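Evidence and Inference in the Study of Political Killings
Course handout, Unit 2: Working with security files and incomplete records

Purpose of this unit

Students in this unit learn to read government personnel and security files as historical sources, and to judge how much weight such files can bear in cases of alleged conspiracy. The previous unit dealt with eyewitness testimony. Paper records raise a separate set of problems, and the methods used for witnesses cannot simply be carried over.

The unit is built on the Prorenmont papers, the teaching collection used throughout the course. The papers concern the shooting of a county auditor outside the Brerthorpe courthouse and the inquiries that followed. Students should have read the finding aid and the first box list before the opening lecture.

Background to the case

The auditor had been examining grain storage contracts held by the Coven company. He was shot in January, shortly after leaving his office. The local inquest returned a finding of murder by a person unknown. A second inquest was opened several years later, after a former Coven bookkeeper told a reporter that payments had been made to a man named in the papers only as Berhe. It returned the same finding as the first.

Most popular accounts of the case begin with the bookkeeper. The course begins with the inquest records, which were made closer to the event and by people under oath. Students are asked to keep a running list of which claims first appear in which document. Many details that later writers treat as settled do not appear anywhere before the newspaper series.

Three grades of evidence

For the purposes of written work, the course uses the following terms and expects them to be used consistently.

Direct documentary evidence is a record that states the fact in question and was made by someone in a position to know it. A signed payment ledger would be direct evidence of payment. It would not be direct evidence of what the payment was for.

Circumstantial evidence is a fact from which another fact may be inferred. That Berhe's name was entered in the Coven visitors' book the week before the shooting is circumstantial. It places his name on the premises. It may place him there as well, but the book was kept at an open desk and entries were not checked.

Absence of evidence is the failure to find a record. Its value depends on whether the record would have been made, whether it would have been kept, and whether the search was thorough. A student who writes that "no document exists" must be able to say which files were searched.

Reading a background file

The Berhe background file runs to 20 pages in the copy held by the collection. It contains an application form, a set of interview summaries, a credit report and a cover memorandum. Several points should be noted before it is cited.

The cover memorandum is undated and unsigned. It recommends approval, but it does not show who asked for the review or who made the final decision. Writers who say that the county's leading politicians "arranged" the approval are relying on inference from later friendships.

The interview summaries were prepared by an investigator and are not transcripts. Phrases such as "subject is well regarded" were standard in the files of the period and appear in many unrelated cases. They should not be read as signs of special treatment unless compared with a fair sample of other files.

Deletions vary between copies. The version released first has more blacked-out lines than the version released on appeal. Always state which release is being quoted. Where the two releases differ, quote the fuller one and record the difference in a note.

Page numbers were added by the archive and do not match the original numbering. Two original numbers are missing from the sequence. This may mean that pages were removed – it may also mean that a duplicate was discarded or that a typist skipped a number. The file alone does not decide the matter.

The problem of motive

Motive is the part of the case most often overstated. The Coven company had an interest in ending the audit, and so did at least one officeholder who had approved the contracts. Interest of this kind is necessary to any theory of a paid killing, but it is shared by many people who commit no crime. A motive should be set out early in an essay and then put aside while opportunity, means and communication are examined.

Communication is the weakest link in the published accounts. No letter, telephone record or sworn statement in the collection connects Berhe with any officeholder before the shooting. The known contacts all come afterward. An argument that reads them backward must explain why they could not have begun when the records say they began.

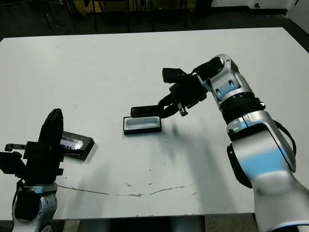
Berhe objected to this line of reasoning in a letter to the Brerthorpe newspaper, stating that he had never met any county official before he applied for the post and that his application had been handled like every other. The letter is a source in its own right. It was written after the second inquest, by a man with every reason to deny the connection, and it should be treated with the same care as the bookkeeper's account.

Students sometimes assume that a self-interested denial counts as evidence of guilt. It does not. It has little value in either direction unless it contains a detail that can be checked. The letter contains one such detail, the name of the office where the application was filed, and the application form agrees with it.

Written assignment

Prepare a source analysis on one of the following topics.

1. What the background file can and cannot establish about the approval of Berhe's application.

2. The growth of the bookkeeper's account between the newspaper series and the second inquest.

The analysis counts for 20 percent of the course grade. Grades will reflect the accuracy of citation and the care with which inferences are labeled. Words such as "probably" and "likely" are welcome where they are earned, and each should be followed by the grounds for it. A student who reaches no firm finding will not be marked down if the reasons are clearly given.

Reading for the next unit

Box list, second series, with the inquest exhibits. Bring the fuller release of the background file to the seminar.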